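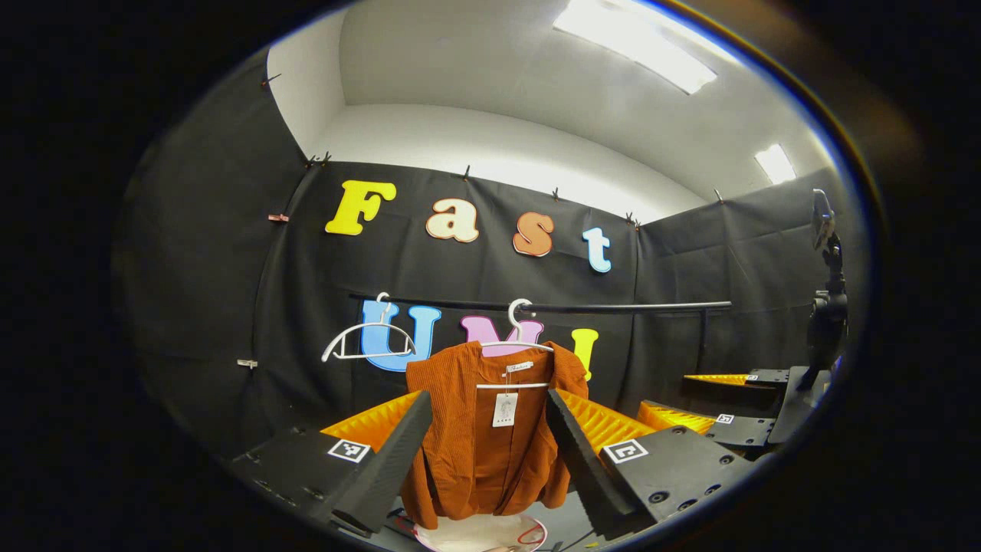

*Rail station, hand-held gripper view: cardigan on its hanger, with a spare hanger to the left.*

# Bangera hangers

Hello, and thank you for taking an interest in our little pile of clothes-handling examples! Bangera is the garment part of the wider Nukau collection, recorded at the Bremgate workshop by Samah Farouk, Thu Tạ and Vignesh Unnithan, and I (Leanne Garside) look after the files and answer the post.

## What you get

- 100 episodes at 60 frames a second, fisheye, one folder each
- gripper path and finger opening for every frame
- a `notes.txt` wherever the person holding the gripper had something to say (Vignesh usually did)

Of these, 20 are kept back for testing. Please don't train on them, however tempting it gets — they live in `held_out/` and have their own index.

## The task

Each episode is one go at the rail: take a hanger off by its hook or shoulder bar, bring it forward, and put it back. Dropped garments stay in, marked `slip` in the index. We did argue over whether to cut them, and Thu won.

## Things worth knowing

The black cloth walls keep the background mostly dark, but the coloured letters on the back wall and the ceiling lights do show in the view, and bright patches can upset simple colour tracking. The price tag on the cardigan hangs on a string and swings about when the garment moves, so please don't use it as a fixed point. Finger opening is worked out from the square markers on the gripper; where a sleeve covers one, the value is left blank and we haven't filled it in.

## Changes

Version 2 mends the clock drift that Aurelio Carrillo at Brivstead spotted in March (thank you, Aurelio!). If you still have the first version, fetch the lot again, as the episode numbers have moved too.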